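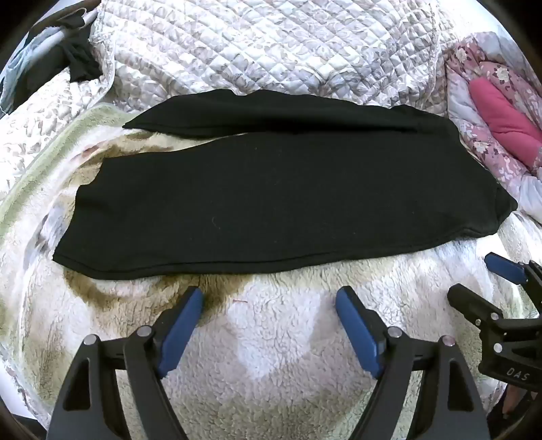 Come Fold With Us: People Wanted for the Hiltton Open Day

If you have ever stood at the end of a bed with a heap of clean laundry on it and wondered whether a machine could take over, we would love to have you along for an afternoon. Our group at Hiltton is opening its doors in March, and we're looking for people from Trenddale and the towns nearby to take part in the demonstrations, not just watch them from behind a rope (though there will be chairs for anyone who would rather watch!).

The work this year is all about clothes and bedding. Dark knits, fleecy blankets, quilts, comforters, the sort of thing you have at home. Soft things are hard for robots, and black trousers on a fluffy blanket can keep our engineers talking well past lunch. You'll be shown how to use a pair of hand-held grippers, and then you'll pick up, spread out and fold a few things with them at your own pace. Most people are clumsy for the first ten minutes and quite proud of themselves by the end.

Who we're looking for

Anyone 18 or older who can stand for a while and hold a light tool in each hand. You don't need to know a thing about robots or computers. We would be especially glad to hear from people who have folded for a living, in a hotel or a hospital or a dry cleaner's, and from left-handed people, who were badly outnumbered last time. If you need to sit while you work, tell us and we'll set you up at a low bed.

What the visit is like

Plan on 2 hours. You'll get a short welcome, a practice turn, two longer turns with a break in between, and then a walk over to the Sarkar room to see our robot arm try the same jobs. It is slow, and it does drop things, so bring some patience and your questions. Coffee, tea and sandwiches are on us, and everyone who takes part goes home with a $25 grocery card.

You're welcome to bring clothes of your own for a turn, as long as they are clean and you don't mind them being handled. Please leave jewelry and long scarves in the lockers by the front desk. Children may come along to watch with a grown-up.

How to sign up

Write or call Tania Ranasinghe at the Hiltton front office, extension 518, by 2018-02-03. Give her your name, a phone number and whether mornings or afternoons suit you better. The office is at 174 Estden Road, with free parking behind the building and a ramp at the side door.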